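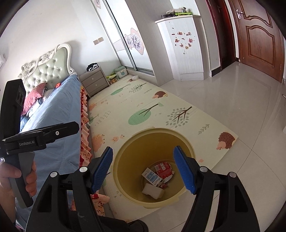 Where should the bin stand in a child's bedroom? Beside the bed or next to the desk, where the child can reach it without getting up, and not behind the door.

That is the advice now given to families in Skarkow, where the housing association Sketosus has started a small programme about rubbish in bedrooms. It began in August in the buildings on the river side and will go on until the spring. Each household with a child of school age can ask for one bedroom bin and a printed sheet with advice in four languages.

The idea came from the cleaning and waste group of the association, led by Maja Laskowska. During the summer the group sent a questionnaire to its tenants and received 798 answers. Many parents wrote that the kitchen and the bathroom are easy to keep in order, but that the children's rooms are a different matter. Snack wrappers go under the bed or behind the pillow, and small boxes stay on the floor for weeks. In a good part of the homes there was no bin in the child's room at all.

"We asked the parents what they do, and most of them said they carry a bag around the flat in the evening," said Laskowska. "It works, but the child learns nothing from it. With a bin near the bed the child can do it alone."

Sketosus has ordered 2000 bins from the firm Ding, which has its warehouse in Girkamport. They are round, without a lid, and hold 15 litres. The association discussed the lid for a long time. Some tenants wanted one for reasons of smell, others said that small children do not open lids and will leave the wrapper on top. In the end the open model was chosen, and food leftovers should still be taken to the kitchen the same day.

Xuelian Zeng, who lives in building C with two daughters, was one of the first to try the new arrangement. She told the association's newsletter that she first put the bin in the corner by the wardrobe, and it stayed almost empty. Then she moved it to the foot of the bed, on the mat where the girls play. "Now I find in it what I was finding under the bed before," she said. "Foam pieces from parcels also, and the cartons. I have to look through it for paper, but this takes one minute."

Sorting is the weak point of the plan. A bedroom bin usually collects everything together: white cartons, shiny red wrappers, a block of packing foam. In Skarkow only the carton goes to the paper container. Wrappers go to the yellow container for packaging, and foam must be brought to the recycling yard if it is larger than a shoebox – smaller pieces are accepted with the packaging. The printed sheet explains this with drawings, and Hongmei Liao, who prepared the Chinese version, said she kept the sentences short so that children of seven or eight can read them without help.

The sheet also says how to empty the bin. Once or twice a week is enough in most rooms. The bottom should be wiped with a damp cloth and left to dry before a new bag is put in. Long bed skirts and curtains should not hang over the rim. Where there is a baby or a dog in the home, the bin should be put on a low shelf or a stool.

Not all tenants are pleased. Yuxi Mao from building F wrote to the association that the money would be better used for the lights in the cellar. Sketosus answered that the repair of the lights is planned separately and starts after the winter.

Bins can be collected at the office in the courtyard, on presentation of the tenant card. Families who already have a suitable bin can take only the sheet, of which 3000 copies are printed.

2022-10-08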